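Home | Projects | Reports | Contact

Delthorpe Well Sampling, Progress Report to the Honorato Fund
July 10, 2020

Sampling of private wells in Delthorpe is complete. We drew water from 49 wells; five exceeded the nitrate limit, and their owners have been notified in writing. Two wells in Plolville remain closed to us pending owner consent.

Lab turnaround is 24 days. Duplicate samples agreed within tolerance. Spending is on budget.

A small silver metal cup stands on a white table.
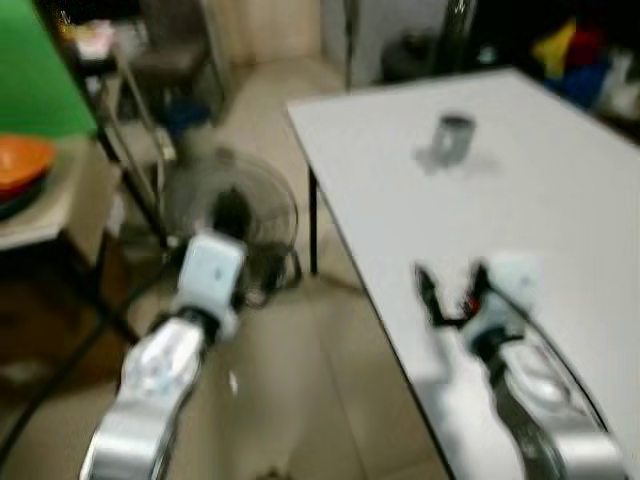 Next period

Resample the five wells. Final report in November.

Elaine Macedo, project lead

Comments (2)
pumphouse: Will depths be published?
R. on Mill Rd: Got my letter, thanks.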